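Progress report to the Brernevness Fund, 24 Aug 2019
Project: Warm Clothes Repair and Lending
Prepared by Yoon-hee Jang

Dear Mr. Cowie,

In this period we continued the repair classes and opened the lending shelf which was planned in our application. The classes have 16 regular learners, mostly older people from the Tak side of town. Hyun-seo Ban teaches darning and simple knitting repair, and Seo-ah Bae keeps the records of the shelf.

Since April we received 46 knitted pieces from households. Most needed only small work, for example at the cuffs or the neck. We ask the families to look at each piece laid flat at home before they bring it, and this saved us much time at the table.

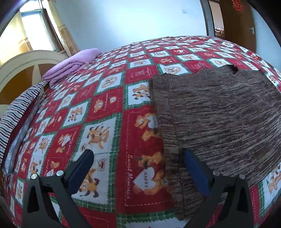
The lending shelf is slower than we hoped. So far 25 pieces went out, and the summer was warm, so we do not worry too much -- but we would like to move the second opening evening to a later month. Please tell us if this change needs your written approval.

About money: from the grant of 1,000 pounds we paid for yarn, needles and the rent of the room. The lamp for the darning table was delayed by the supplier, Cullix, and the invoice will come in the next report.

One difficulty remains. Seung-woo Yeom, who drove the collections, moved away, and we did not find another driver yet. Until then people bring the clothes themselves, and this is hard for those who live past the bridge.

With respect,
Yoon-hee Jang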